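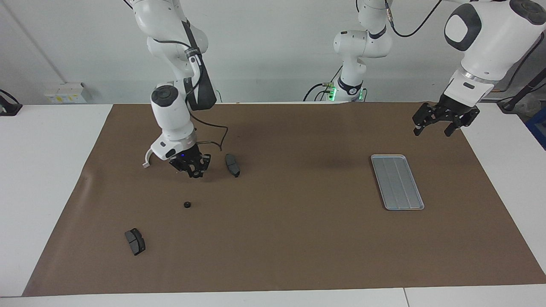

Ticket 886: copy of birth entry won't go through on the Lindholm request form
Opened by: requester
Status: closed
Category: Records / Births / Online copies

Entry 1

Hello, I'm trying to order a full copy of my grandmother's birth entry from the Lindholm register office and your online form keeps throwing me out at the third page. I've done this before for other relatives (my grandad's marriage, an aunt's death entry) and never had any bother, so I'm fairly sure I'm not doing something daft, but I've been wrong before!

I log in fine. I pick "Births", then "Full copy", then the district. I fill in her name, her parents' names and the year. When I press Continue I get a pink box at the top saying "The entry could not be matched to a register district" and everything I typed on that page goes blank. The parents' names, the year, the lot. Page one and page two keep their answers.

I know she was registered in Lindholm. I have the short certificate in my hand as I type this and it says Lindholm at the top and has the district stamp on it, a bit smudged but readable. It's the short one with no parents on it and I need the long one, which is why I'm ordering in the first place.

I've tried on my laptop and on my phone. Same pink box on both.

Entry 2

Reply from the help desk, pasted in so it's all in one place: "Please clear your browser history and stored data, log in again and re-enter the request. Please also check that the spelling of the surname is exactly as shown on any certificate you hold."

Right, did all that. Cleared everything, which logged me out of my bank and my library account too, so that was a fun half hour. The surname is spelt exactly as on the short certificate. Same message. I also tried it in capitals, and with her middle name left out, and with the father's name left off altogether as your notes say that box is optional. Pink box every time.

One thing I did notice. If I choose Mendetitz as the district, the form lets me carry on to page four and shows me a price. I didn't pay, obviously, she wasn't born in Mendetitz and I don't want somebody else's grandmother. But the form itself works as far as I can see, it just doesn't like Lindholm.

Entry 3

Help desk asked for the year and the part of town. I've sent the year by private message as I'd sooner not have it sitting on the ticket. Part of town: she was born at home, on the river side, down past the old tannery. My mum always said "the bottom end".

They also asked if I could attach a scan of the short certificate. I tried and the upload stopped at the end with "file too large". Your page says the limit is 800 KB and my scanner doesn't seem to know how to make anything that small. I took it again in black and white at the lowest setting and that one went up. It looks a bit grim but you can read the district and the entry number.

Could somebody have a look at that upload limit, by the way? Separate from my problem, I know. It's just that anybody with a newish phone is going to hit it straight away.

Entry 4

Got a proper answer today, so I'm writing it up in case it helps whoever comes along next with the same pink box.

Lindholm used to be split into 2 register districts, Lindholm Upper and Lindholm Lower. They were joined together later on and the drop-down list only shows the joined-up one, plain "Lindholm". The older entries are still filed under the old names though, and the search behind the form looks for an exact match on the district. So if your entry is from before the join, you ask for Lindholm, it goes looking in Lindholm, and there's nothing there from that far back. Hence the message.

My short certificate is a later reissue, so whoever typed it up put the modern name at the top. The stamp, when I got the magnifying glass out, does say "Lindholm L" and then a smudge. I'd been reading that L as a bit of the border.

What the help desk told me to do:

Go to page two and choose "District not listed" right at the bottom of the list (you have to scroll, it isn't in alphabetical order with the rest).
A box opens up. Type the old district name in full, so Lindholm Lower, no brackets or commas.
Leave the parish box empty.
Put the entry number from the short certificate into the reference box on page three.
Continue as normal.

Entry 5

Well, it got further! No pink box, through to page four, price showing. Then the payment page just sat there with the little wheel going round. I left it while I made a cup of tea and it was still going when I came back, so I closed it. Now I don't know if I've paid or not. There's nothing on my bank app and no email from you. My order history says "Pending (Prinodora)", and I had no idea what a Prinodora was.

Had a rummage through your help pages and I gather Prinodora is the payment service you moved over to in August. It would be nice if it said so on the order page, as I did wonder for a minute whether I'd been had.

I haven't pressed Pay again. I don't fancy two copies and two charges.

Entry 6

Help desk reply: "Orders placed using District not listed are checked by a member of the register office before payment can be taken. The payment page should not open for these orders. We have reported this to Jirkex, who maintain the form. Please do not submit the order again."

Fair enough. So the order's in, a person looks it up by hand, and then I get a link to pay. That seems a perfectly sensible way to do it, I only wish the page had told me so. A line saying "we'll email you when we've found the entry" would have saved me a lot of staring.

Entry 7

Link came through. Paid, no trouble at all, receipt in my inbox before I'd put my card away. The order history has changed from Pending to "Found, copying".

I did ask one more thing on the phone while I had someone there. My short certificate has the birth date and the registration date a good few weeks apart and I wondered if that would cause a mismatch. It doesn't. The form only looks at the year of registration. But if the birth was at the very end of December, use the following year if the first one finds nothing. I'd never have thought of that and I've a great-uncle I couldn't find last winter who I'm now going to have another go at.

Entry 8

Saturday, November 16, 2019

The copy came in this morning's post. It's the right one, with both parents, her father's trade, and the address down at the bottom end just as Mum said. Her mother's maiden name is spelt differently from how we've all been writing it in the family tree, so that's my weekend gone.

Happy for this to be closed. Two things still open from my side, if someone can pass them on:

Old district names in the drop-down list, or at least a note under "Lindholm" saying older entries are under Upper and Lower.
The upload limit.

Thank you to the person on the phone, who was very patient with me and my magnifying glass.

Help desk note: Closed at requester's wish. District list passed to Jirkex as a change request. Upload limit logged under a separate ticket.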